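Operators wanted, floor pickup study, Bruvosbridge lab

Starting in July, 2 months, could go longer. Paid hourly, 40 hours a week max, less is fine. We need people to drive a two-armed robot by hand controllers while it picks small stuff up off the floor. No robot background needed. Gamers do ok, so do people who sew.

What its about: last round we compared two ways of teaching the same task. Alta = one operator does the whole pickup start to finish. Bravo = operator gets stopped midway and has to recover from a bad grasp, then finish. 300 demos each. Policy trained on Bravo dropped fewer things and went back for the ones it missed, Alta mostly didn't. Small objects on the floor were the worst case for both. Now we want to know if that holds with new operators or if it was just us being good at it. Hence this ad.

You would:
– do around 505 pickups over the whole stint, both methods mixed
– mark each one good / bad / not sure right after
– write a line when something felt off (one line, really)

You should be 18 or over, ok standing for long streches, and able to make the 9 am start. Glasses fine. Left handed very welcome, we have too few.

Training is paid, first two shifts. Uriel Domínguez runs those. Everything goes through Wustlow, our staffing partner, so the contract will have their name on it – pay questions to them please, not us.

To apply: short email to Yamila Quezada, operator desk, when you can start and how many hours. No cover letter. CV if you have one handy. We answer everybody but it may take a week

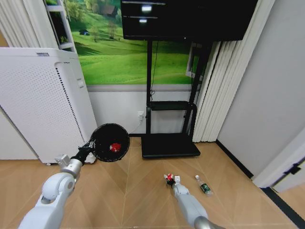
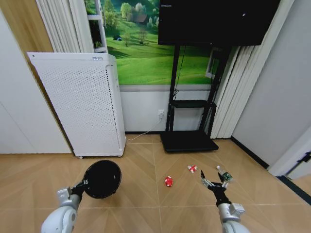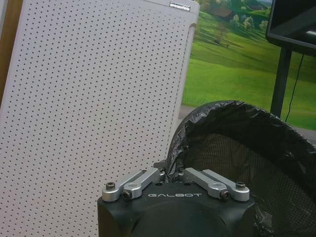
Floor pickup setup, Bruvosbridge. Last one is from the wrist camera.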